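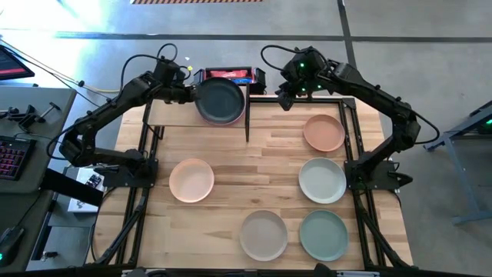 2 min read

My holiday flat arrival checklist, with comments

I've stayed in rented flats for most of the last year, and I do these checks before I unpack so much as a sock. My latest was a month in Cliltow in May, flat 11, up what felt like every stair in town. Comments are from that stay.

Smoke alarm: press the button.
OK. Very loud! Sorry, downstairs.

Carbon monoxide alarm: look near the boiler.
Missing. I messaged the host, Amado Cruzado, and he brought one round by 6 pm. Full marks to him.

Way out: walk it once with the lights off.
OK, but the street door needs a key from the inside, so I hung mine on the hook next to it. I'd much prefer a thumb turn.

Balcony rail: lean a hand on it, then push a bit harder.
Slight wobble at the left end. Reported, and I kept my chair well away.

Windows: do they lock?
Bedroom yes, bathroom no (it's tiny, I let it go).

Sockets: any scorch marks or loose plates?
One loose behind the sofa. Taped over and not used.

Hot water: run the tap slowly, test with a finger.
Scalding at first - turned the boiler down two notches.

Emergency numbers and the full address: written down somewhere?
On the fridge, though with the old postcode. Chak-lun Kong, who had the flat before me, had pencilled in the right one, bless him.
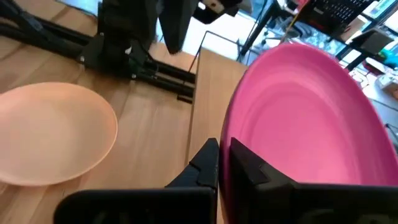 Should I do all this if I'm only staying two nights?
I'd still do the alarms, the way out and the balcony. Those take me up to 11 minutes, bags still in the hall, and the rest can wait till after a cup of tea.

Still open when I left: the balcony rail. Amado had someone booked for it, and I've asked him to send me a photo once it's fixed. Next stop Trosach, ground floor, no balcony!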